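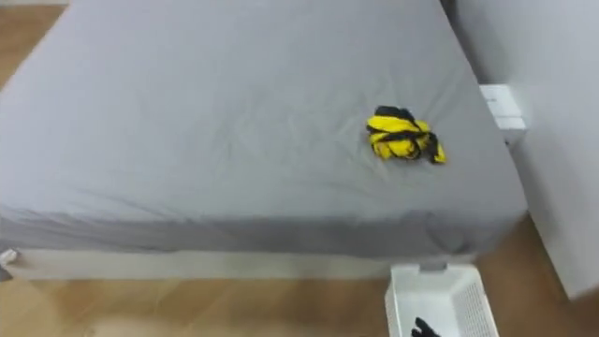 Yellow and black garment on the gray sheet, basket in front of the bed.

Questions and answers about the Banudau bedroom set

Which task is in this set?
The robot takes clothes from a bed and puts them in a laundry basket. Each example is one item of clothing, from the first arm movement until the operator presses stop.

How many examples are there?
The October release has 2,602 recorded examples. Of these, 1,766 are marked for training and the others are kept for testing or still wait for review.

Who controls the robot?
A trained operator, by teleoperation. Most of the examples from our Cellville rooms were made by Gyu-bin Yeo and Ji-hoon Koo. We write the operator's initials in every record, so you can separate the two styles if you wish.

Why is the clothing not folded before the start?
We want the model to meet clothes as people leave them. The operator drops the item from standing height and does not arrange it after. Please do the same if you send us your own examples -- a flat shirt is a different task and has its own label.

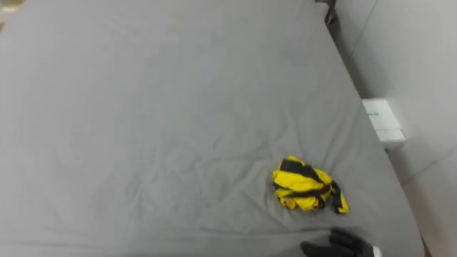 Head view with the gripper low, near the bottom edge.

The gripper is only partly visible in the head view. Is such an example still good?
Yes. At many moments the arm is mostly below the view. The joint positions are saved during the full example, and you can match them to the video by the time stamp. Do not crop the lower part of the video, or you will lose the fingers also.

Do you keep failed attempts?
We keep them, with the label "failed", if the robot was not stopped by the safety button. If the item falls on the floor, the operator ends the example there and does not pick it up with the robot.

How long is one work session?
Our sessions are 20 minutes, then the operator must rest. Tired operators make fast and rough movements, and the model learns these too.

Can I use the set with Brestar software?
Yes, from the current version. For the older Yang format you need the converter, and it does not yet read the failed examples.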